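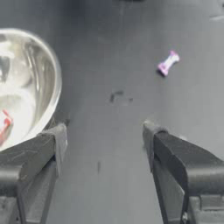
So I finally got my hands on the Kirui two-finger gripper kit from Grilura, and I've had it on the bench long enough now to have opinions. Several of you wrote in after the last newsletter asking if it's worth the money over the older Zanport one. Short version: yes, mostly, with one big gripe about the cable.

The kit comes with the gripper, a mounting plate, a little wrist camera, a power lead and a bag of spare pads. I bolted it onto my arm in one evening (with a break for dinner, and another to hunt for the hex key I was already holding). The software found it on the second try. On the first try it found my printer, so let's not talk about that.

My standard test for any gripper is clearing small stuff off a table and into a metal bowl. It sounds easy and it's a pain! Shiny steel plays tricks on a camera, since half of what it sees in there is the ceiling light, and the little plastic bits I use are all odd shapes. The purple and white one, kind of like a dumbbell or a toy bone, is my favorite for this. The middle is narrower than the ends, so if the fingers come in at a bad angle it spins right out. The Zanport used to chase mine across the table like a puppy. The Kirui grabbed it far more often, and I put most of that down to the soft gray pads on the fingertips.

The pads do pick up fuzz, though, and the edges get a bit ratty. Grilura sells them in packs of 4 and I'd order an extra pack up front. Swapping one took me five minutes and no bad words.

Now the gripe. The cable is too short. If your arm has any real reach you'll want the extension, and it's sold separately, and it was out of stock when I checked. I asked Na-rae Ok on the Grilura support desk about it and she told me more are coming in September. She was really nice about it, and she also sent me a settings file for gentler closing that isn't on the download page yet. Ask for it by its number, 2461. It made a huge difference with the lighter pieces.

I still want to try it with the Mirkwood planner a couple of you keep telling me about - the free one, with the awful icons. If you've got the two talking to each other already, please write and tell me how, because the forum thread I was following just stops halfway down.

Orders placed through the link in our members' area get the spare pads thrown in until 08/07/2019. You'll need to log in first, and the code goes in the box on the second page of checkout.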